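Khairul Purba had promised his sister he would have the latch box finished before the baby woke, and since the baby was a famously good sleeper he had let himself dawdle over his coffee, and then over a second coffee, and then over the long letter from their aunt, who never used one page where 3 would do.

The box had been theirs when they were small. It had gone with them through every move, and he could still have told you in the dark which door stuck and which one pinched your thumb.
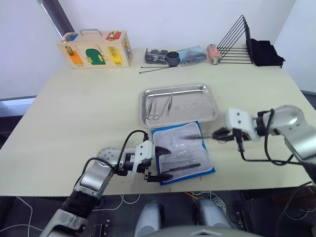 Tiltumdale, November

He had set it at the back of the table, up against the wall, so that the little orange door and the green one and the yellow one all looked out at him while he worked. The scissors and the tweezers he laid together in the metal tray, the way their father used to, because their father held that a tool put down anywhere else was a tool you would be hunting for at supper. The rest of the table was the usual muddle – a can, a wire rack, bags of this and that he kept meaning to sort.

He tried the handle on top first, and it made him smile, for he remembered lugging the thing up 49 steps to the flat in Caldeira, stopping on every landing to complain. His sister had carried nothing but the cat.

"Is it done?" she called softly from the hall.

"Nearly," said Khairul, who had not started, and he reached for the tweezers.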